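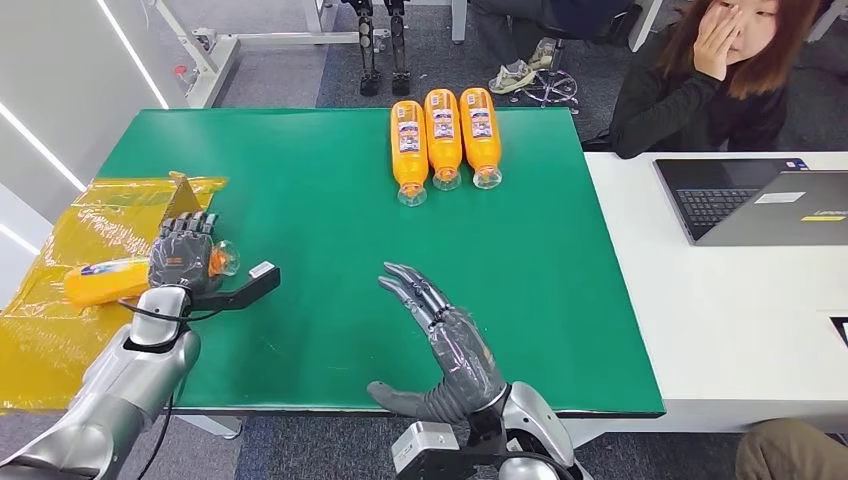

Practical Robotics, Unit 3: Picking and Placing with Two Hands

Notes for the students of the Herton course. Please read them before you come to the lab on Saturday.

1. The task

The task of this unit is called "Bottles". Four full bottles of orange drink are on the table. The robot must take each bottle and lay it on the yellow sheet at the left side. The bottles lie on their sides. They don't stand. The caps point to the robot, the bottoms point away from it.

Only the left hand is allowed to hold a bottle in this unit. The right hand stays open above the mat and must not touch anything. In Unit 4 we will use both hands together, and then you will be glad that you already know where the right hand goes when it has nothing to do.

2. Why a lying bottle is difficult

A bottle which stands can be taken from almost any side. With a lying bottle, the fingers have to go around the body and reach very near to the table. If the hand comes too low, the fingertips press on the mat and the motors of the fingers stop with a current error. If it comes too high, the fingers close on the upper half only and the bottle rolls away.

The bottle is also full. The liquid moves inside when the arm moves, so the weight in the hand is not constant. You will notice this most at the beginning and at the end of a movement. Groups who used the empty bottles in the Tisidwood exercise should not copy their old grip values.

3. Order of work

Put the bottles parallel, with space for the fingers between them. They don't need to be in one exact line. A small difference forward or back is good for the data, and you should change it between the episodes.

Start with the bottle nearest to the sheet. Bring the hand above the bottle and wait until the arm is still. Go down slowly. Close the fingers. Lift a little, and wait again before you go to the side. In the first trials please keep the speed limit at 300 mm per second.

When you lay the bottle down, remember that the yellow sheet is not flat. It has folds, and a fold can lift one end of the bottle. Open the fingers only when the bottle has support under its full length. Do not pull the sheet straight between two episodes.

4. What you record

Each group records 19 episodes. One episode is one complete transfer of all the bottles. Nearly 3 minutes for one episode is normal at this speed. Write in the log sheet:

Episode number
Name of the operator
Start position of the bottles (small drawing)
Which bottle was dropped, if any
Remarks

Episodes with a dropped bottle are kept. Mark them with D and continue from the next bottle. Don't pick up the bottle by hand while the arms have power.

5. Cables and sensors

The cable at the left wrist needs to hang in a free loop. Before every session, turn the wrist slowly to both ends and look if the cable becomes tight. The bracket on the wrist reaches out over the table, and beginners forget it often. It can hit the next bottle when the hand is turned too much. The Esteves planner does not know about this bracket until you load the file wrist_left_b.

6. For the report

Describe your grip and say which values you changed. Compare your dropped bottles by position on the table. If you used the Gatier filter for the finger currents, give the setting. Two pages are enough, and the log sheet comes as an appendix.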